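**Local Government and Public Services - notes for week 6**
Lecturer: Naledi Hlongwane

Topic: how a city pays for street lighting

Last week we finished with water tariffs. Today we look at a service which has no meter at the house of the resident. Everybody uses the street light, so the city cannot send a bill for each use.

Three ways to collect the money:

- from the general property tax
- from a fixed lighting fee, printed on the electricity bill
- from a district fee, paid only by streets that asked for new lamps

*Case: Vondholm.* The city has 2,562 lamps in 16 wards. Before the reform the money came from the property tax, and the repair budget was cut in every difficult year. After it, each household pays a fixed fee. In the ward of Emlow, 225 lamps were changed to LED in the first stage.

Please read the paper of Kagiso Sibiya before the seminar. He argues that a fixed fee is easy to collect but heavy for poor households - the small flat pays the same as the big villa.

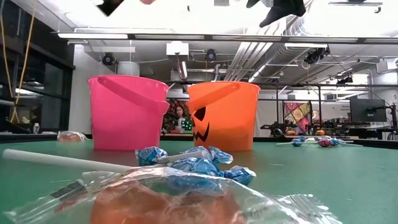
For the seminar, compare Vondholm with Derkden, where 85 streets pay the district fee. Write one page on these points:

1. Who decides where a new lamp goes?
2. What happens with a street which does not want to pay?

Bring the page on paper, I do not accept it by e-mail.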